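Laying up the galley and the lockers: tips for a small boat in winter

Posted 1/20/25

We have had our little river cruiser for 26 years now, and every winter I promise myself I will write down what we do to keep her sweet, and every winter I end up hunting for last year's envelope with the notes on the back. So I have finally sat down with a pot of tea and done it properly. Most of it is ordinary housekeeping, really, only in a much smaller kitchen!

Empty the lockers first

Take out everything, even the tins. Tins rust on the bottom and leave a brown ring that will outlive you both, and paper labels come away in the damp (we once had a mystery supper in August that proved to be pears). Wipe the shelves with warm water and a splash of white vinegar, then leave the doors wedged open with a folded cloth until spring. I use old tea towels for this and I have never found anything better.

Cushions and curtains

Bring them home if you possibly can. If you can't, stand the cushions on their edges so that the air gets round them, and keep them well away from the hull sides. Curtains go through a cool wash and are ironed while still a little damp. Zips on cushion covers like a rub with a candle stub, and so do the runners on sliding windows.

The cooker and the sink

Turn the gas off at the bottle, and have anything to do with the pipes looked at by somebody qualified. The rest is elbow grease. Burner caps come up nicely after a night in hot water and washing soda, as long as they aren't aluminium, which soda will spoil. Drain the water tank, open every tap and leave it open – the shower as well, which we forgot one year and paid for dearly. A plug in the sink keeps smells from creeping up the waste.

Ropes

Fill the bath with lukewarm water and a small cup of soap flakes, and let the mooring lines soak overnight. You will be horrified at the colour of the water. Rinse twice, hang them in loose loops somewhere airy, and don't be tempted by the tumble dryer. Ours are from Filtness, a good plain rope, and they have come up soft every time. 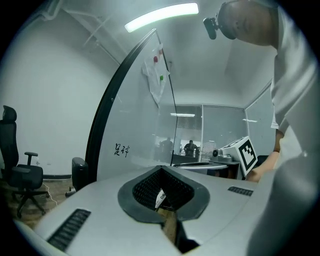
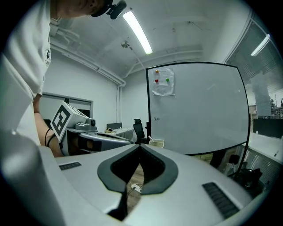
Damp and mildew

A shallow dish of moisture crystals in each cabin does more good than one big tub by the steps. The Winmont refills last us a month or so, a bit less if it has been very wet. For speckles on the headlining, dab with a barely damp cloth and mild soap, working from the outside of the patch inwards, and do try a hidden corner first – I didn't, and there is a pale moon over the port bunk to this day.

Before you lock up

Take the batteries out of torches and the clock. Leave a list of what has come home on the inside of the door, and pop the spare key back on its hook.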